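Oiling the table, and the rest of October

I finally got the kitchen table done this month. It had been on the list since we moved to Starkesora, and every time I wiped it down I noticed the grey patch at the window end where the plants used to stand. Water gets under a pot and stays there, and after a couple of years the wood goes rough and dull.

My first plan was to sand the whole thing back to bare wood. I read a long thread about it and changed my mind. The top has been sanded at least once before, by whoever had it before me, and I didn't want to take off more than I had to. So I did the bad patch with a medium paper, then a fine one, and gave the rest a light rub by hand. It took most of a morning, plus another hour with a damp cloth getting the dust out of the joins.

For the oil I used Surnix, the plain one without any colour in it. I had half a tin of Vasseur left from the shelves but it dries darker than I remembered, and I tried it on the underside first, so no harm done. The Surnix went on thin with an old T-shirt. You leave it for twenty minutes or so and then wipe off whatever hasn't gone in. I did three coats over three days, and we ate off our laps in the meantime.
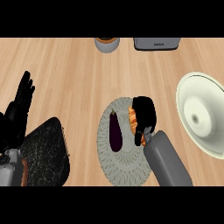
Pale planks with a faint darker grain.

The cost wasn't bad. The oil was 17 pounds and I used less than half of it. Paper was another few pounds. A man in town quoted me over 50 just to come and look, which I thought was a lot for looking.

I've been keeping a notebook on this sort of thing for a while, with a page for each piece of furniture. I call it Wornness, after a word I misread on a label years ago. The table now has a page and a half. The chairs have a page each and most of them say "wobbles". Two have been glued already and one of those needs doing again, as I didn't leave the clamps on long enough.

The grey patch hasn't gone completely. In the evening with the lamp on I can still find the edge of it, and I've decided to leave it alone until spring. The plants have moved to the landing and they seem to like it better there anyway, apart from the fern, which is dropping bits all down the stairs.

Next is the back door, which sticks when it rains. I had the plane out for it once already, but the blade wants sharpening and I can't find the stone. It was in the box with the hinges when we moved. If it hasn't turned up by the end of the month I'll buy another.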